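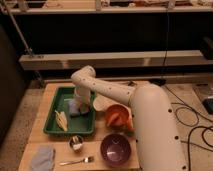 Section 2. Laying Out the Table

By now your Mumis table should be standing on its legs, with the top sitting 29 inches from the floor, and you've probably had a cup of coffee and a bit of a rest. This section takes you through putting the tableware out. It is the part most families enjoy, and if you have someone small waiting to help, now is a good moment to call them over.

The pieces are the tray, the bowls, the metal cup, the fork, the play food and a folded cloth. If you have bought extra pieces from the Szűcs range (cups, plates and so on), keep those to one side until you reach step 7, as they are much easier to place once the main things have found their spots.

Before you start

Wipe the tabletop with a barely damp cloth and give it time to dry. The wood is pale and it does show rings, so please be patient with it, especially in the first few weeks. If the table is going on carpet, press down gently on each corner in turn and feel for any rocking. A thick carpet can take a day or so to settle under the feet, and you may find you want to go back to the leveling part of Section 1 afterward.

Caution: Do not wash the wooden top with running water or leave a wet cloth lying on it overnight.

Steps

1. Stand at the front of the table, on the side where you (or your child) will be sitting. Everything called left and right in this section is meant from there.

2. Set the tray down on the left side, toward the back. It has raised sides all the way around, so it can take the things that like to roll, and it will still leave you a good open stretch of wood at the front. Slide it a little each way until it feels comfortable to reach into.

3. Place the orange bowl to the right of the tray. Leave enough space between them for a hand to come down and lift either one without knocking the other.

4. Place the purple bowl nearer to you, toward the front and middle of the table. This one has a glossy inside, and a quick rub with a dry towel before it goes down will take off any fingerprints from unpacking.

5. Stand the small metal cup to the left of the purple bowl. It holds 100 ml to the brim, but we would suggest filling it only halfway if you are using real water. It is light, and easy to tip with a sleeve!

6. Lay the fork along the front edge with the tines pointing right. If your child is left-handed, turn it around so the tines point left. Keep the handle fully on the table in either case, so that it doesn't get caught by somebody walking past.

7. Add the play food and any extra pieces. Long yellow pieces can lie at a slant in the near left corner of the tray. Something round or reddish does well in the orange bowl, and it is perfectly fine for a piece to lean on the rim if it doesn't want to lie flat. Extra cups and plates go behind or beside the orange bowl.

8. Fold the cloth and put it at the front left corner, where it is within reach for drips and sticky fingers.

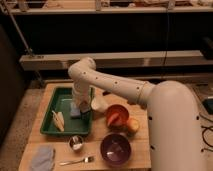

Fig. 2. The tray, bowls, metal cup, fork and folded cloth in their places.

Note: Your own pieces may differ in color from the ones shown. The positions are what matter in this section, and even those are only our suggestion. Dorottya Szekeres, who drew up the original layout, has always kept her own tray on the right at home, and it has done her no harm.

Using a sponge or a cloth in the tray

The tray doubles as a wiping-up spot. Put a sponge or a soft cloth in the middle, keep the food pieces toward the corner, and let your child pick it up, wipe a bowl and put it back. Squeeze the sponge out well beforehand. For a first try, two minutes is plenty, and you can stretch it out as they get the hang of things.

Caution: Empty the tray before you lift it. Hold it by both short sides and keep it level. Small food pieces should be kept away from children who still put things in their mouths.

Clearing away

Take the fork and the cup off first, then the bowls, then the tray. The bowls may be washed by hand in warm soapy water. Please don't use scouring powder on the glossy one, or the shine will go dull and there is no bringing it back. The metal cup likes to be dried right away, inside and out, and will spot if it's left to drain.

If you have the Lernov shelf fitted behind the table, the bowls can be stacked there between uses with a piece of paper towel in between. Leave the tray on the table if you like. Many people do, and it makes a handy home for the play food until next time.

If something is missing

Check the inner carton first, as the fork sometimes slips down between the flaps. After that, write to Gebhard Hauser at the Zalleter parts desk with the name and color of the piece, and mention whether your set was bought before or after March, when the size of the cup was changed. Replacement cloths are sold singly or in pairs.

Section 3 covers the storage box and its lid.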